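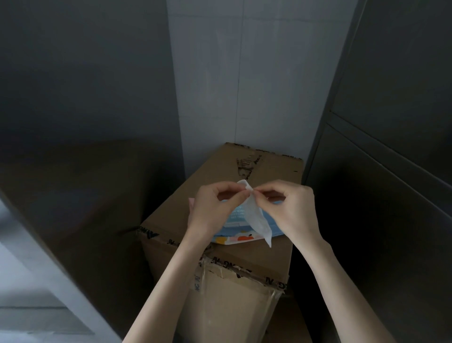 A thread on false sharing, which I have spent most of September chasing in the Jimness decoder. Two threads each keep their own counter. Neither ever reads the other's. On paper they have nothing to do with each other, but the counters sit side by side in memory and land in the same cache line. Think of two hands pinching the same edge of one wet wipe. Each hand wants its own corner, but there is only one sheet. On the chip, whichever core wants to write has to take the whole line off the other first.

The decoder splits a video picture into rows and gives each row to a worker thread. Every worker keeps a progress counter so that the row below knows how far it can go. That part is real sharing and I have no complaint about it.

The trouble was a second set of counters, added for statistics. Bits read, blocks skipped, that sort of thing. They were plain integers in one array, indexed by worker number. I wrote that array myself and thought nothing of it.

On one core it cost nothing I could measure. With all 16 cores on the Duan board busy, decoding took 60 per cent longer with statistics on than with them off. That is a lot to pay for adding one to an integer.

My first guess was the entropy decoder. I read the assembly for it, found a load I didn't like, moved it, and saved almost nothing. I should have looked at the coherence counters before touching any code.

The profiler was not much help either. It put the time on whatever instruction came after the store, so the blame was smeared over three or four unrelated functions. If your profile looks flat but everything in it is slower than it should be, look at what is being written and by whom.

The fix is dull. Give each worker its own structure, align it to the line size, pad it out to fill the line. The array gets bigger and mostly holds padding. With that in, the gap between statistics on and statistics off was too small to pick out of the noise.

One catch. The Zavar compiler accepted my alignment attribute on the structure and then the allocator handed back memory that didn't respect it. No warning. The padding was there but everything was shifted by half a line, so each worker still overlapped with its neighbour. Print the addresses and check them.
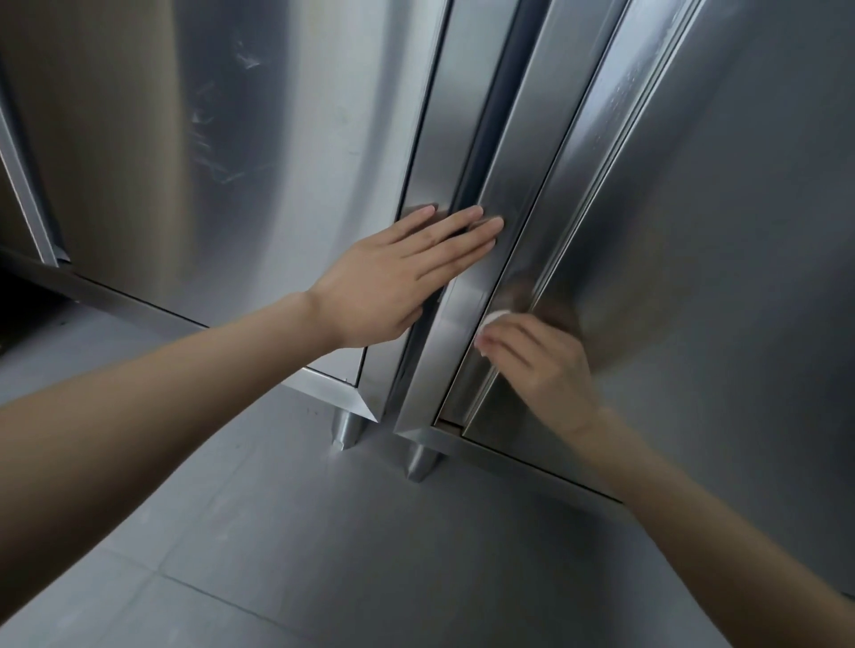 Lingyun Liang asks why I didn't keep the counters in local variables and write them out once at the end of each row, and says padding is a waste of cache if the totals are only read when decoding stops.

Fair point, and for bits read and blocks skipped I have now done that. It is less code too. The compiler keeps the totals in registers for most of the inner loop and memory only gets touched at the end of the row.

It doesn't work for the stall counter. A watchdog thread looks at that one while the workers are running, and a worker stuck halfway along a row would never reach the write. So that one stays in memory and stays padded.

Also tried: moving the statistics into the same line as each worker's progress counter, as the worker has to own that line anyway. It was worse. The thread below keeps reading the progress counter, so every statistics write pulled the line away from a reader who only wanted the position.

A few people wanted to know if the simulator shows any of this. The old Jimness model doesn't, as it charges a fixed cost for every coherence miss and lets them all go at once. The real interconnect makes them queue. I would trust it for miss counts and not for time.

The write-up for the Tovport workshop was last changed on 08/09/2021, so it has the padded version only. I'll add the local variable version and rerun the table before sending it off.

Still to do: the reference picture pool has a lock and a use count next to each other in one structure. I haven't measured it yet. It's next on my list.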